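Zip bags: a month of giving them a fair go

I have never trusted the zip-top bag. My mother used margarine tubs and a rubber band, and as far as I could tell nothing in her kitchen drawers ever got lost. So when the household vote went against me in September and a box of Tevwood bags turned up on the bench, I said I'd try them for a month and write down what I thought. That was the deal. I didn't promise to be nice.

The box says 90 bags, medium, "easy glide". The glide I'll come back to. The idea, if you believe the people who write about organised homes, is that every small thing you own goes into a clear bag with its own kind, and then you can see at a glance what you've got. I have small things. I have bits that fell off other bits, caps from pens I no longer own, and a whole biscuit tin of coloured whatsits that might be from a board game. I started with those.

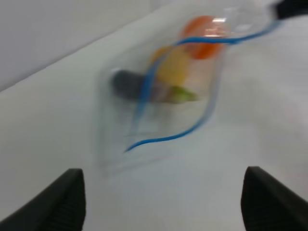 Orange, yellow and a dark grey one, bagged.

You'll notice the bag is a great deal bigger than what's in it. That was my first complaint and it still stands. A handful of little pieces slides about in a medium bag like peas in a bath, and if you fold the spare plastic under, it unfolds itself the minute you turn around. The small size exists, but of course it costs nearly the same and the shop near us never has it.

My second complaint is the colour of the zip. Tevwood makes a fuss about the blue line, which is meant to help you see whether the thing is closed. I can see the blue line perfectly well. What I can't see is whether it's closed, because a zip that's shut for nine-tenths of its length looks the same as a zip that's shut. I've had one open in my coat pocket on a Friday tram and spent the trip feeling around in the lining for picture hooks.

I tried the cheaper brand as well, Trasalix, from the discount place. Thinner plastic, stiffer zip, and of the 23 in the packet I threw out two where the seal had come away at one corner. To be fair to them, they lie flatter in a drawer. To be fair to the drawer, so does paper. 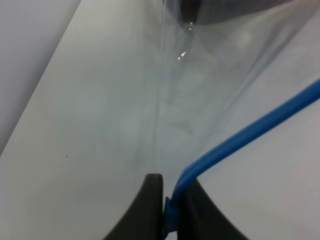
Then there's the squeezing. Everyone tells you to press the air out before you close the last bit, and everyone makes it sound like a flick of the wrist. I have ordinary hands and reasonable patience and I still end up with a little pillow about half the time. If you lay the bag down and smooth it from the bottom up, you do better. You also spend your evening ironing plastic with your palm, which is not how I pictured this stage of life.

I washed a few to use again, as instructed by the side of the box. They dry eventually. Inside out over a wooden spoon is the best I've managed, and the corners stay damp long after you've lost interest. I wouldn't put anything with a screw thread into one the same day.

What I will admit – and it was pointed out to me that I should – is that I've found things. The spare key for the shed, after I'd bought a new padlock. The feet for the Chmielewska bookcase, which has been propped on folded cardboard for longer than I care to say. All of that was in the biscuit tin the whole time, and tipping it out on a clear white table was what did it. I'm not convinced the bags deserve any of the credit. You could tip a tin out and put it all back in the tin.
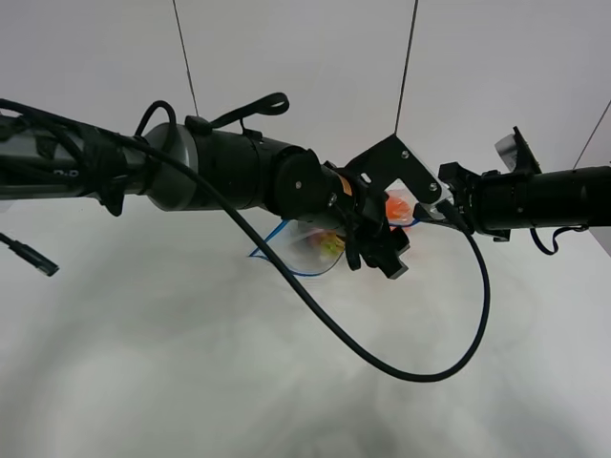 The other thing is labels. Clear bags are supposed to save you writing on them, but half of what I own is small, dark and plastic, and I couldn't tell you what it belongs to through any kind of bag. I bought a marker. It rubs off. I've gone to a slip of paper inside, pencilled, facing out, and that works all right until the slip turns over.

So there are 46 bags left in the box and the month is up. I'm keeping some going for screws and for the game pieces, on the grounds that they're done now and I'm not undoing them. The rest can go to the kitchen for half onions. I still think a margarine tub would do the job, if anyone in this house ate margarine.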